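Dilruba Kumarasinghe
I want to write some posts about the stop and search numbers in Wotgate, as I read the whole report this week and I think most people will only see the headline.

Dilruba Kumarasinghe
The town police made about 600 searches of persons and cars last year. In 28 of them they found something which led to a charge. The rest of the people were let go, many of them after a long wait at the side of the road.

Dilruba Kumarasinghe
The report gives four reasons an officer can mark on the form. The most used one is "smell". It cannot be checked later by anybody. There is no photo of a smell and no lab test for it.

Dilruba Kumarasinghe
My neighbor was searched in January on Greveck Road, at 11 in the evening, coming home from work. She asked for the officer's card and he told her she can find his name on the website. She looked. The website does not have names.

Dilruba Kumarasinghe
She made a complaint. The answer had 3 sentences and one of them was her own address. I have read it with her permission and I still do not know if any person looked at the video from the car.

Dilruba Kumarasinghe
I will continue after dinner, my daughter needs the table.
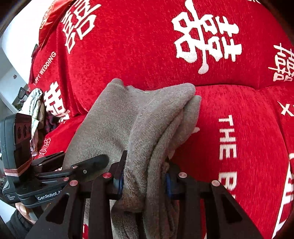

Gray cloth on the red blanket. Back to the thread now.

Dilruba Kumarasinghe
So, continuing. Thilini Rathnayake asked me under the second post if the searches are the same in all parts of town. They are not. Haque has a much smaller population than the center but it has almost half of the car searches. Page 14, the small table.

Dilruba Kumarasinghe
The chief wrote that Haque has "more traffic activity". Maybe it is so. But then please publish the traffic count next to the search count – we can read two columns.

Dilruba Kumarasinghe
What I would like to see is simple. A written receipt for every search, with the officer's number and the reason. The next county already does this and the paper is the size of a parking ticket.

Dilruba Kumarasinghe
There is a petition for the receipts. It needs 1000 signatures from residents before the council must put it on the agenda. You can sign on paper at the Platus bakery, ask at the counter. You must live inside the town limits, a work address is not accepted.

Dilruba Kumarasinghe
Correction to my third post: the form has five reasons, I did not count "other". Thank you to those who wrote to me.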